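Sutedley Robotics Club: Frequently Asked Questions

Do I need to know how to code?
No. Bring a laptop that can survive a software install and some patience. The laptop is negotiable.

When do you meet?
After school from 3:30 in the Jutell building, starting in September. If the door is locked, knock louder.

What does it cost?
$80 a year. That covers your licence, your share of the printer paper and a club shirt in whichever colour was cheapest.

What do new members work on?
Everyone starts in the simulator. You write a program that gets the arm to pick something up off a table and put it down somewhere sensible. Dropping it in the simulator costs us nothing, and you will drop it a lot.
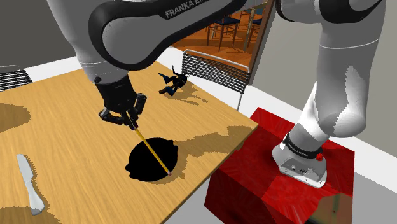
Once your program manages the task 2 times in a row without anyone touching the keyboard, you can join a competition team.

Which competition?
The Urnarier Cup. Last year we scored 519 out of 700, a club record, and we have been unbearable ever since.

Who is Sebastian?
Our scoring script. He is strict, he does not accept excuses, and he has a known bug with file names containing spaces.

Can my parents watch?
Yes, from the back row. Please ask them not to offer advice on grip force.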